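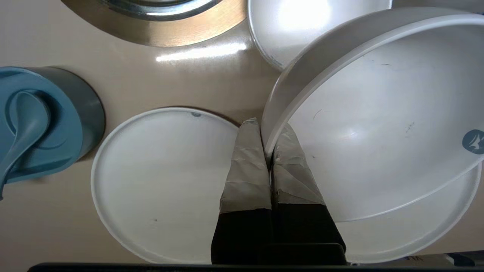
Do Ring Names Sell Tickets? A Look at Small Wrestling Promotions
Final report, Sports and Entertainment Media

Gwenaël Ferrand
August 14, 2018

Why I picked this

Everyone who writes about wrestling says the character is what draws the crowd. Promoters say it, fans say it, and our course reader says it twice. I could not find anyone who had checked. The usual proof is a list of the most famous characters ever, and of course those drew crowds, or they would not be on the list.

So I looked at the other end of the business. Naltlow Wrestling runs shows in a rented hall and keeps its old programs and door sheets in binders. They let me copy what I needed on the condition that I leave out what they pay people.

What I did

I went through the door sheets for 10 shows and matched each one to its printed card. Total paid attendance over the whole run was 742. I then sorted every wrestler on each card into one of two groups. "Character" meant an entrance costume plus some kind of story in the program. "Plain" meant trunks, boots and a name.

The sorting was harder than I expected. A wrestler billed as Kuser came out in a long coat at some shows and without it at others, and his program entry never changed. I put him in the character group because of the entry. My lab partner would have put him in the other one, and I can't say she is wrong.

What the numbers show

Not much. Six of the shows had a character in the main event and the rest did not. The character shows did a little better at the door, but the best one of them was also the October show, when the hall was part of a street fair and people wandered in. Take that one out and the gap mostly goes away.

The promoter disagreed with me on this. He believes Ulta, his masked heel, is the reason people come back. When I asked how he knew, he said the kids boo the loudest for Ulta. I believe that they do. Booing is done by people who have already paid, though, and it says nothing about who stayed home.

Nugroho is the case that bothers the theory most. He had no gimmick at all, wrestled clean and slow, and was on the card for two of the better houses. The promoter puts this down to his family living close by and buying tickets in a block. That may be so. But if a block of cousins can move the total that much, then the total is a poor way to measure anything else.

Problems with the method

The sample is small and all from one promotion. The door sheets count paid tickets only, so free passes are missing, and two of the sheets have a figure crossed out and written over. I used the second figure both times. I also had no way to separate the effect of a character from the effect of the weather, ticket price or what else was on that night.

I had planned a survey at the merchandise table. Only 6 people filled it in, and one of them was a wrestler, so I have not used it.

Where that leaves the question

I can't say characters don't matter. I can say that the people who are sure they do could not show me why - and that includes the one person with a money reason to find out. A better project would follow a single wrestler before and after a change of gimmick, in the same hall at the same price. Naltlow is planning to put Kuser under a mask next season, and the promoter has agreed to keep the door sheets for whoever takes this up.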